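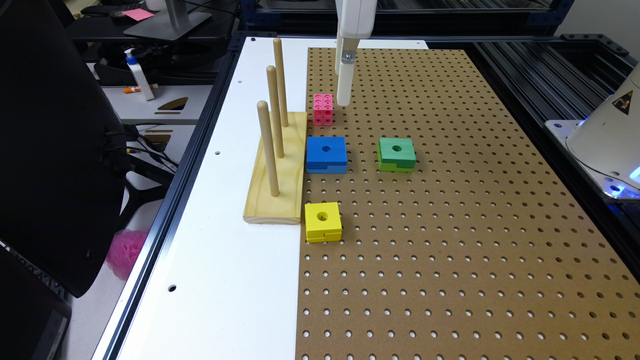
Stacking pegs, foam blocks, the little pink cube and my beloved pegboard.

Okay, so a few of you asked what I meant yesterday when I said I was "having thoughts about blocks," and I'm afraid the thoughts have turned into a thread. Get yourself a coffee!

Some background for the new folks. I look after the stacking and sorting shelf at the Loston toy library, which went past 1,747 loans in September (I still can't get over that), and the plain peg stackers go out more than anything else I have. More than the trains, even.

The one I keep coming back to is a light wood base with three dowels in a row, short, medium and tall. No paint anywhere on it. I've had people ask me if it's unfinished, and I always say no, that's the look, feel how nice and round the tips are.

The foam blocks are what I'd pair with it for little ones. Blue, green and yellow, each with a round hole in the top and a groove along the side. Foam is so forgiving. If a tower comes down at six in the morning on a hard kitchen floor, the whole house doesn't have to hear about it.

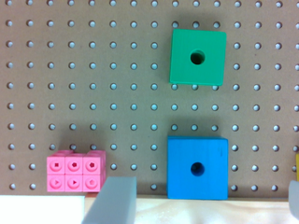

And then there's pegboard, my other love. I know, I know, it's for hanging up hammers. But lay a big sheet of it flat on a table and you've got a play surface with a pattern built right in. Kids who won't line things up on a bare table will very happily line them up along a row of holes, and I could watch them do it all afternoon.

I first saw it done at the Drandthorpe swap, where somebody had a sheet out under the bead mazes, and I came home and pestered the hardware store until they found me an offcut. Sand the edges before you do anything else. I skipped that the first time and picked fuzz out of my sleeves for a week.

The pink cube is a different animal, by the way. It has the raised studs on top, like a proper click-together block, and it's a good deal smaller than the foam ones. I like putting an odd one in with a set. You get wonderful conversations about where it belongs, and I have heard some very firm opinions from three-year-olds.

If you borrow from us, the foam sets are under Tymoshchuk in the binder, which is the name of the old donation box and has stuck ever since. The wooden stackers are filed under Holter. Yes, I'm going to redo the binder. Yes, I said that last year too. 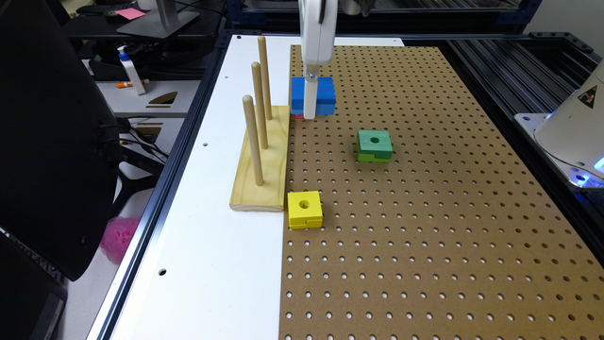 Got this one in my replies and it's a good one, so I'm putting it here for everybody: How do you clean foam blocks without ruining them?

A damp cloth with a drop of dish soap, then another cloth with plain water, and leave them standing on a towel overnight. Twist a corner of the cloth to get into the hole and along the groove, and please don't soak them, they take forever to dry.

The wooden base gets a barely damp cloth and that's all. I'll do a separate thread on puzzles once I've found the box with the spare pieces in it.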